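From: Viktória Borbély
To: gripper-users list
Date: 24 May 2021
Subject: Re: [gripper-users] Head camera or wrist camera for bin and bag work?

Hi everyone,

Thanks for the question, and sorry for taking my time over it! I wanted to finish our own comparison before I opened my mouth.

> We have budget for one decent camera this year and are arguing about
> whether it goes up on the head or down at the wrist. The task is moving
> produce between a bag and a bowl. Has anyone run both on the same arm?
> We're also stuck choosing between the Hitimier fingers and the Oda ones.

We have run both, on our Gotbridge arm with the Drurkex controller, using the same cloth and the same plastic fruit all the way through. In total we logged 381 picks with the head camera driving and 173 with the wrist camera, so it isn't a perfectly even match -- we lost most of a week to a bad cable on the wrist side, and I'd rather give you the lopsided numbers than wait until September for tidy ones.

My feeling is that the head camera wins for anything that starts in the bag. From up there you can look down into the opening and tell the mango from the banana before you commit to an approach. The wrist camera is much happier with the bowl, where the fruit sits out in the open, and it has the lovely advantage of always knowing where its own fingertips are. I'm putting a view from each here so you can see what I mean about the angles.

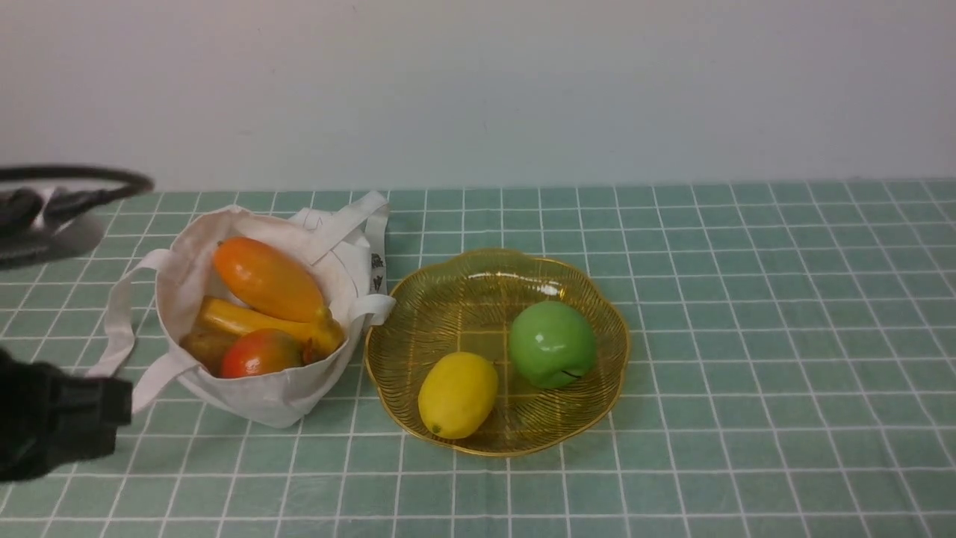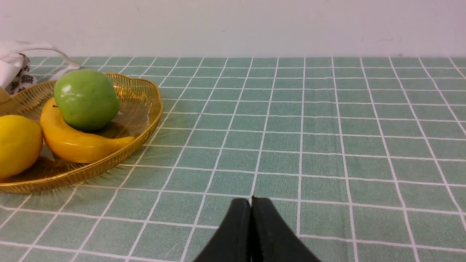 Head camera first, then wrist camera; same setup, different moments.

Do look at how much of the lower middle the fingers take up in the second one. With the fingers closed you lose a patch of cloth right where you might want to set something down, and our placement code grumbled about it until we masked that area out. Also, gold wire is a nasty thing to put in front of any depth sensor. The shine off the bowl gave us false edges from both viewpoints, and turning down the exposure helped the head view more than the wrist one.

As for fingers, we tried both sets and stayed with the Hitimier. They close to a narrower tip, so they get down beside a lemon without shoving the apple along. The Oda pads do grip waxy skins better, I'll give them that, and swapping them over took us 5 minutes and 8 screws.

If I could only buy one camera for your job, it would go on the head -- and I'd start saving for the other. Happy to share the masking script with anyone who wants it, just write to me off list.

Warm wishes,
Viktória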